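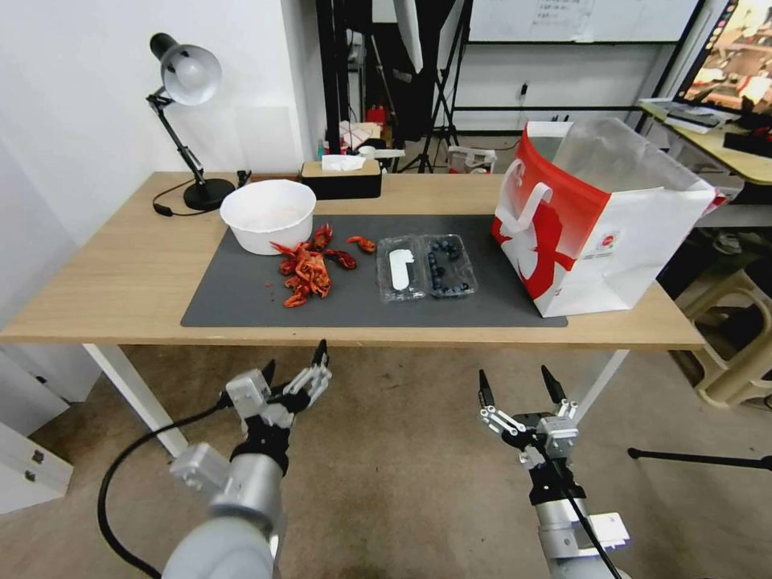

Figure 1. Cooked crayfish and blueberries on a table mat, with a white bowl.

4.2 How far can the diaries be trusted?

The Curnano survey asked 613 adults to write down what they ate between meals, and the 3351 entries they returned have since been quoted as if they were a record of eating. We doubt this. A diary records what a person was willing and able to put into words, often hours later, and foods differ a good deal in how easily they can be put into words at all. Shellfish eaten by hand is a hard case. Few people know what a crayfish weighs without its shell, and the form gave them no help. Berries are hardly better: "a handful" appears throughout the returns and was coded by Matos and Carrilho as 80 grams, a value for which we could find no source.

Valente has argued that such errors cancel out in a large enough sample. That would be true if people guessed too high as often as too low, but the survey offers no evidence that they do. The repeat round in December was meant to settle the matter. It used the same form and the same coding, so any steady bias in the first round would simply turn up again in the second - agreement between the two tells us very little.
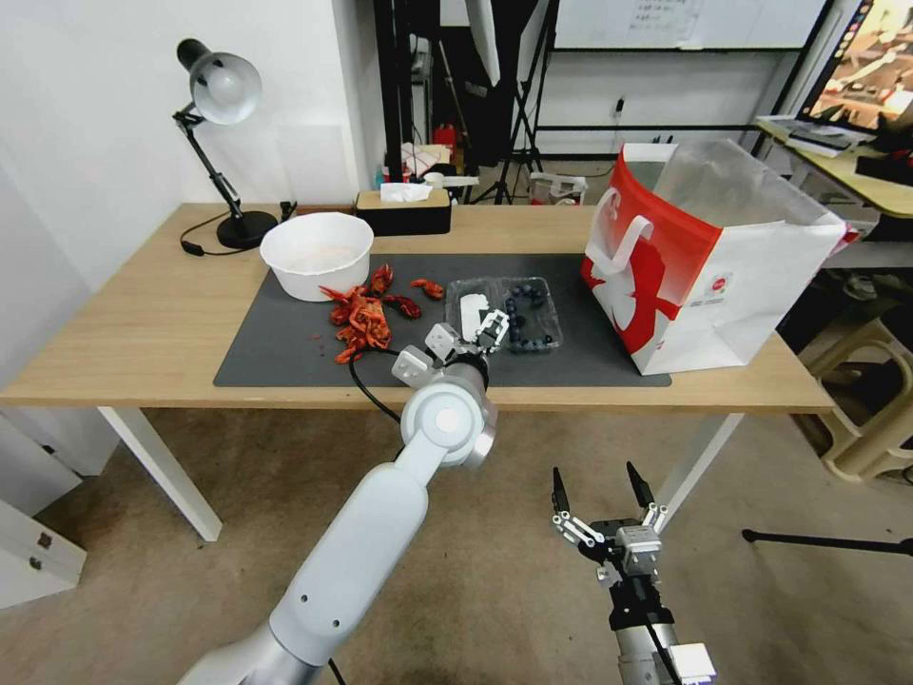

Figure 2. Table with desk lamp, white bowl and tissue box.

Place of eating raises a further problem. The form allowed "kitchen", "dining room" or "other", and 699 entries fall under "other". Tarar and Bettencourt read these as meals taken outside the home. Nothing on the form supports that reading. A desk in a bedroom would have been entered the same way, and so would a sofa. Until the original sheets are coded again, we would leave the place data out of any estimate of intake.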